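Home | News | What's On | Shop | Contact

We use cookies to make this site work. Accept all | Manage settings

Glassware sorting day comes to Anarley

25 March 2021

Good news for anyone with a cupboard full of odd plates and tumblers! Cliltance, the household reuse shop on Foulkes Lane, has started taking in glassware again, and the response has been wonderful. The shelves had been bare of glass since January, and now 532 pieces have come through the door, with 200 of them already priced and on sale.

Everything gets its turn on the sorting table, from small drinking glasses to clear round plates like the one being held up on its edge, a good way to look over the rim before it goes out on display.

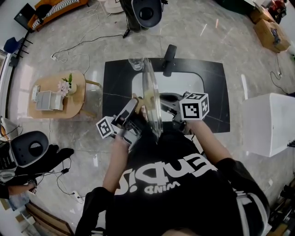 How to bring yours in

Wrap each piece in newspaper and leave the box at the side door (plates travel best standing up, like records in a crate). Plain, patterned, single or in sets, it's all welcome! Chipped pieces can't be sold, so please keep those at home.

Money raised goes towards Vimotia, the shop's lending library of party tableware, which already has 105 plates ready to borrow.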